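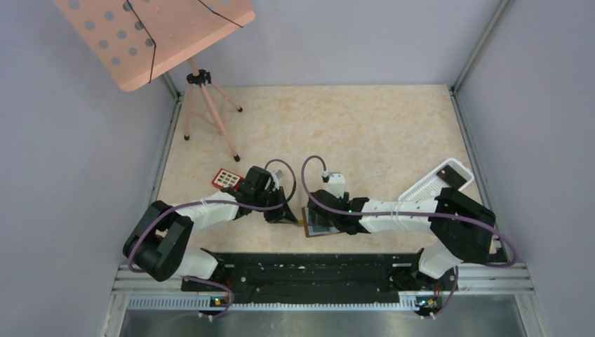

Workbench check, Keswood, Bay 18
Checked by Lerato Naidoo, February 23, 2020

1. Tabletop
Pass. Beige with orange and tan marbling, a finish that could hide a spilt curry until March. Wipe it whether or not it looks dirty.

2. Walls, back and sides
Pass. Grey, plain, blameless.

3. Metal strips, left and right edges
Pass, with a comment. Both in place. Crumbs collect along them, and Vaughn's toothbrush is still the approved tool. Please stop putting it back in the kitchen.

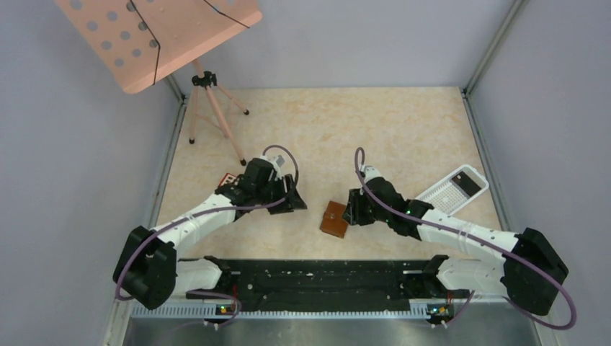
4. Tripod, left rear
Advisory. Three rubber feet, all present. One points towards the front, so mind your sleeves when wiping.

5. Board above tripod
Advisory. Check the two black cords for wear. Ansel has asked what the holes are for. See my last report, where I asked too.

6. Corner post, far right
Check bolts against sheet 244. Sheet 244 is missing. Verna to look for it.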